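Search this journal Enter keywords Go

Reading time: 5 min

4.2 The open-day demonstration

We attended the Ponau open day in November to see whether the sorting task reported by the Picard group would look the same to a person standing next to it. The numbers in the project report are good. It lists 3,826 completed moves, and the press material turns this into "over 3,000 successes" without saying what counted as one. We asked for the definition twice and were told it was in the Prokidura protocol. The protocol defines a completed move as one in which the arm returns to its start position. It does not say where the block has to be.

The public session lasted 15 minutes and was repeated through the afternoon. Visitors stood behind a rope and a member of the Joken staff talked over the robot as it worked. The talk was lively and it covered the pauses well. We watched 5 sessions from the same spot. In two of them the host chose the next block, and in the others a visitor was invited to call out a color. Nobody was invited to place a block, which is the one thing we would have liked to try ourselves.

Our main concern is the setup. The blocks are brightly colored simple shapes on a pale wooden board, and the board sits on a blue perforated tabletop (Figure 6). Color alone separates most of what a vision system would need to find against the wood. A demonstration under these conditions can show that the arm reaches a block. It tells us very little about clutter, dull surfaces or objects that look alike.

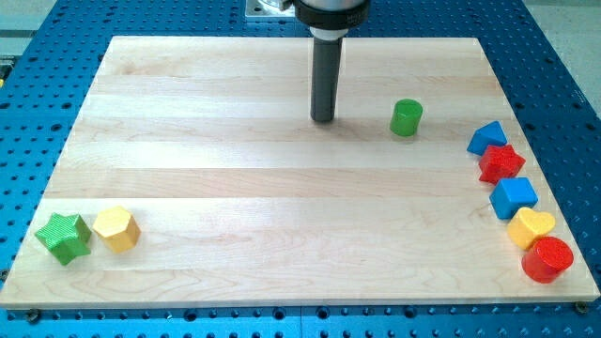
Figure 6. Work area at the open day, with the tool above the board and the shape blocks toward its sides.

Spacing matters too. A block standing alone is an easier target than one with a close neighbor, and the report gives a single success rate for both. We asked for the results to be split and were told that the log does not record neighbors. If so, the headline rate cannot be compared with earlier work on crowded layouts, although the report makes that comparison in its second table.

We do not claim that the system fails. What we saw was steady, and the staff answered most questions openly. Our objection is to the use of open-day sessions as evidence, which the report does when it adds them to the laboratory total. Section 4.3 repeats the main table with those sessions taken out.

Contact the editorial office | Copyright the author | Back to top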